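The small kitchens of Stungate

In Stungate the rents went up again in August, and many families now live in one room with a kitchen in the corner. Rowena Galang has lived like this for 3 years. Her corner is so narrow that she opens the oven only after she moves the chair.

"My mother had a big table," she told me. "I have a shelf, and I cook the same food."

She keeps rice under the bed and hangs her pots from a rail. In the evening, the whole room smells of garlic, and she likes it.
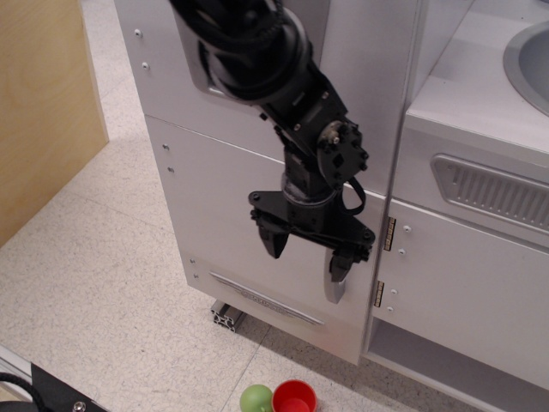

Page 41

Consolacion Padilla lives two floors higher and she is stricter. She owns one knife, one deep pot and a cupboard with a low door, where the plates stand on their side. Every Sunday her sister wanted to give her a second pot, and she always refused it.

The building, which people call Rostell, has 200 rooms, and on warm nights the doors stay open. Neighbors pass bowls across the corridor. I was given soup by a man whose name I did not learn, and it had too much pepper, but I finished it.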